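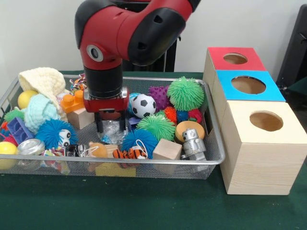 Lawal Tijani told us at the midterm review that a toy share fails on returns, and that we should stop asking families what they wanted to borrow and start asking how they would bring it back. We changed our survey after that meeting. The first version had one question on returns and the second had six.

Our project looked at whether the town of Nistbridge could run a lending shelf for secondhand toys out of its branch library. Kirsten Ingvarsson and Tanko Ajayi did the survey, Randi Torvik did the costs, and Ikechukwu Adebisi wrote up the interviews.

Survey

We handed out 735 paper forms through the two elementary schools in September and got 149 back. Most parents who answered said they would borrow toys for children under five. Older children were a harder case. Parents said they wanted to keep a toy longer than the three weeks we proposed, and a few wrote in the margin that they would just buy it.
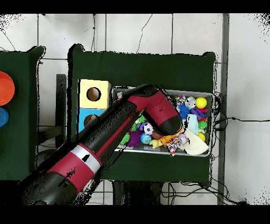
Page last changed: 17 May 2018

Costs

The largest cost is staff time for checking and cleaning. Randi timed herself wiping down hard plastic toys at home and then washing soft ones. Soft toys need a full wash and a day to dry, so they tie up space. We priced shelving, labels, bags and cleaning supplies for the first year at $1,707. The library already has a room with a sink, and we left rent out.

The Tadmont toy share, which we visited twice, charges families nothing but asks for a deposit. Its records for last year show 529 loans. The manager there said balls come back more often than puzzles, and puzzles come back with pieces missing.

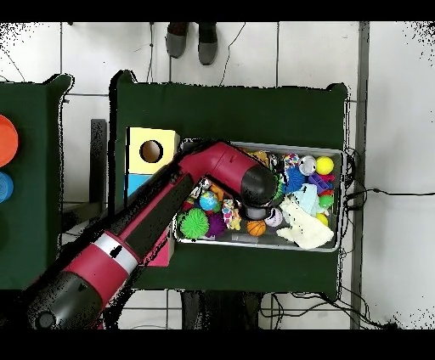

Fig. 3. Mixed small toys in a gray bin, with balls among them.

What we would change

Our sample came only from families with a child in school, so parents with just a baby or toddler were left out. They may be the main users. We also should have asked about bus routes. Tanko found afterward that the last bus past the branch leaves before most parents finish work. The survey form and Randi's cost sheet are in Appendix A and Appendix B.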